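Library > Working Papers > Office Tools > Section 4

Print this page | E-mail this page

4. Rows, columns and the shared calendar

The Ventura template began as a plain month grid in a word processor, with a single cell for each day. It looked tidy, and people in the Ellamton office loved it for the first week. Then the cells filled up! A dentist appointment would wrap onto a third line, the row would grow, and the last week of the month would slide onto a second page. We wanted to know whether fixed row heights would cure this, and the answer turned out to be far more fun to chase than we had expected.

We gathered 438 filled-in calendars, all of them made with the Ventura file or with Zedeneck, its spreadsheet cousin. Each was opened, printed on letter paper and checked for spillover.
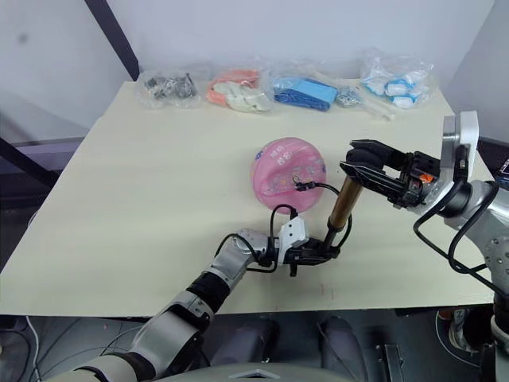

Fixed heights did stop the spillover, but they brought a new trouble: text past the bottom of a cell simply vanished from the printed sheet. Users of the word processor version often missed this until someone asked why the November potluck wasn't on the wall. Splitting each day into four short rows worked beautifully. Entries stayed brief (people seem to write to the space they're given), and colour could be set row by row, so one family member or one project kept the same colour all month.

Figure 4. A shared work surface during use.

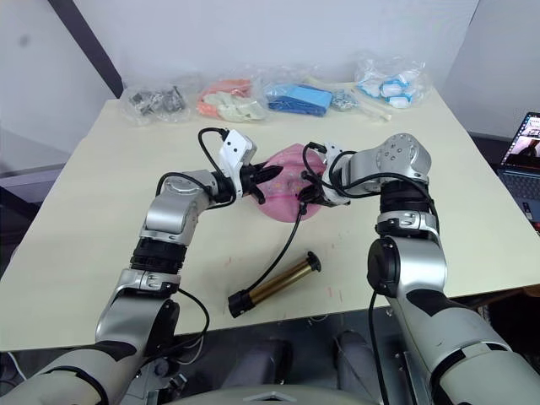 The spreadsheet version behaved differently again. Zedeneck pulls its dates from a start cell, so changing the year takes one keystroke, and we were delighted by how many users had found this without reading the notes. Baltazar Solís, who built the Sata macro for copying events between the two files, set a limit of 80 characters per entry and 2000 entries per file. The first limit mattered a great deal in our sample. The second was never reached, even by the busiest office calendars.

Merged cells remain the weak spot. A merged banner across a long weekend looks wonderful, but it breaks sorting in Zedeneck and shifts the borders in Ventura. We now centre the text across the selection and leave the cells alone, and the printed result looks the same.

Related items
Section 3: Choosing a paper size
Section 5: Colour coding and grey-scale printers
Sata macro: installation notes
Zedeneck start-cell guide

Print this page | E-mail this page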